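The Benia Two-Slot Toaster

May 2025
By the Prirus Kitchen shop team

We have sold a good many toasters over the years, and we'll admit that most of them blur together after a while. The Benia is one we keep coming back to, partly for the way it toasts and partly for how little it asks of you. There's no screen, no chime, and no bagel program you need the booklet for. You put your bread in, you pick a shade, you push it down, and you go find the butter (soft, we hope!).

It's a plain little toaster and we like it that way. If your kitchen is already full of things that beep, you may find it restful.

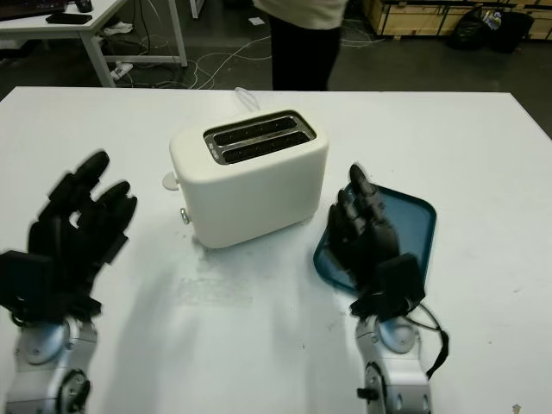
The Benia in cream, with a teal tray alongside.

The browning control runs from 1 to 8, and we'd steer you toward the low end to start with. A soft white sandwich loaf is happy at 2, while a dense rye or a heel of sourdough wants a good deal more – and if you keep your bread in the freezer, as plenty of us do, add one more step on top of that. The first slice of the morning always comes out a touch paler than the second, so families with a line at the counter may want to turn it down partway through.

Before you make your first breakfast, run it empty once on the highest setting with a window open. There will be a faint smell, a bit like a heater switched on in October, and then it's gone for good.

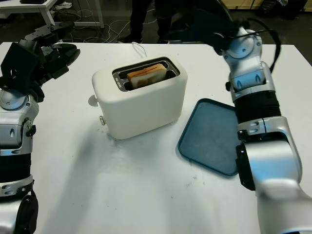 Nseir wrote to tell us that homemade bread is the real test, and that slices from a tall loaf do best turned sideways halfway through. We've tried it since and agree completely, though you do have to remember to go back for them!

Cleaning is easy enough. Unplug it, let it cool all the way down, slide out the crumb tray and tip it over the sink. Please don't go in after a stuck crust with a fork, however hungry you are. A gentle shake upside down will bring most things loose, and the outside only wants a damp cloth.

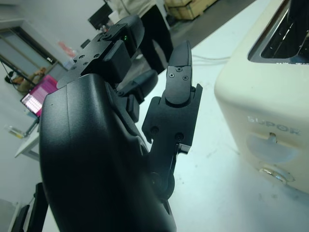 Cream finish, shown on a white tabletop.

The Benia draws 1000 watts and comes with a 2 year guarantee. Our item number is 493, which is handy to have ready if you call. It ships from our Brosow warehouse in a plain box – tell us at checkout if it's a wedding present and we'll wrap it.

Comments

toastandjam
Had mine since last October and it gets used every single day. Setting 3 for wheat, never had to think about it again.

Marlow Lane Kitchen
Does the crumb tray come out from the back or the side? My counter is tight.

plainbutter
I do wish it came in green, but I bought the cream one anyway and my mother has already asked for the same.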